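Work and Automation, Unit 3
Handout for the second session: what changes for the people at the workplace

Before the session, please read again the two short cases from Unit 2 (the parcel hall at Wudier and the laundry at Finow). We will compare them with the office case below.

1. Tasks and jobs

In the first session we said that a machine seldom takes a whole job. It takes tasks. A job in an office contains many small tasks which are not written in any contract: putting the keyboard back in its place, laying a cable so that it does not hang, moving a flower pot before wiping the desk. When a company wants to automate the care of its desks, it must first find out that these tasks exist. Usually the people who do them were never asked before.

2. The Tirkonus case

Tirkonus prepares rented offices for new tenants. The company has 49 employees. It decided to teach a robot arm the simple desk work, and it began with demonstrations by its own staff. A worker holds a gripper in the hand and does the task with it. The movement is recorded and later used for training. For the worker this is a new kind of task. The hand must be slower than usual, and the fingers of the tool do not feel what human fingers feel.
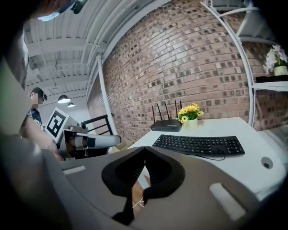
The desks are ordinary ones, with a keyboard, a router and a pot of flowers, and this is important for the case. The company did not build a special training room, because the robot should later work among the same things as the people.

Cuautle objected to this part when the notes were first used in class: the staff are giving away their skill one movement at a time, and on the pay slip it still says cleaning. We should take the objection seriously. At Tirkonus the demonstrations were counted as normal working hours in the first 3 months. After a discussion with the staff, a separate pay rate was agreed. The question who may use the recordings, and for how long, was left open until December.

3. What the staff reported

Some workers liked the change, as they had less bending and lifting on demonstration days. Others found it tiring to repeat one movement the whole morning. Several said that they began to think about their own work in a different way, and could explain it better to new colleagues. There was also worry, mostly among the older employees, that the slow and exact worker would now be preferred to the quick one.

4. Terms to know

Demonstration: a task done by a person so that a machine can learn from it.
Deskilling: a job loses the parts that need experience.
Task inventory: a list of everything that is done in a job, including the small things.

5. For the next session

Make a task inventory for one job you know well. Mark the tasks you would not like to give to a machine and write a few sentences on why. Bring it on paper, one page is enough.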